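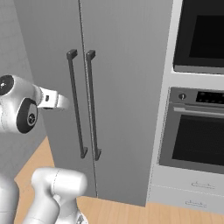

Does the Daller method teach a robot arm to open kitchen doors it hasn't met before? Some of the time, and less often than the write-up would have you believe.

Daller is the training recipe from the Balaskas lab in Prukville, released in September with its simulated kitchens and a set of ready-trained policies. I ran it on our own machine for a couple of weeks. Setup was painless, I'll give them that, and the rendered kitchens are tidy and load fast.

The headline result rests on 1,566 simulated trials. Sounds like plenty, until you read the appendix and find they all come from 2 kitchen layouts with the colours and lighting shuffled. A grey fridge with long bar handles is a kind target for any gripper. I'd have liked to see recessed pulls, or a door that sticks.

My other gripe is the scoring. A trial counts as a success once the door has moved a little, even if the hand then slips off. I reran 400 trials asking for a door left properly open, and the lead over the older Plekulov baseline mostly went away - not all of it, but enough that I wouldn't switch.

The code is clean and the licence is generous. If you want a starting point for your own door tasks, it's worth the download. As proof that the method carries over to new kitchens, I don't buy it yet. The real-arm tests are listed as "in progress".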